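Home Ranges Hoods Parts Showroom Contact

Search the catalog Go

Privon Series 3 Gas Range

Posted in April by the Custley kitchen desk

We've had a Privon on the floor at our Bascombe showroom all winter, and we still catch ourselves wandering over to cook lunch on it! The low flame is what gets people. You can hold a tomato sauce at a lazy bubble all afternoon, then swing the same knob the other way and sear a steak (turn the hood on first, please).

The oven is just as much fun. It heats evenly from front to back, so cookies come out the same color on both racks, and the door closes with a soft, heavy thump that we like more than we probably should. Two racks come with it. A third is extra, and bakers tend to want it.

Price: $2,475, delivered within the Bascombe area
Fuel: natural gas, or propane with the kit
Warranty: 2 years, parts and labor
High-altitude kit: needed for homes above 4,000 feet

Cleanup is easy if you don't let spills sit. Warm water, dish soap and a nylon brush do nearly all of it. Skip the steel wool.

If your kitchen has an older Tavares hood, bring the model number along and we'll check the match for you. Most of them pair up nicely, and the ducting can usually stay where it is.

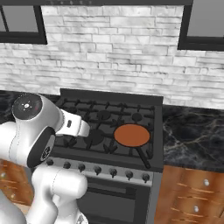
Installation is booked separately, so ask for a morning slot if you'd like to be cooking on it by dinner.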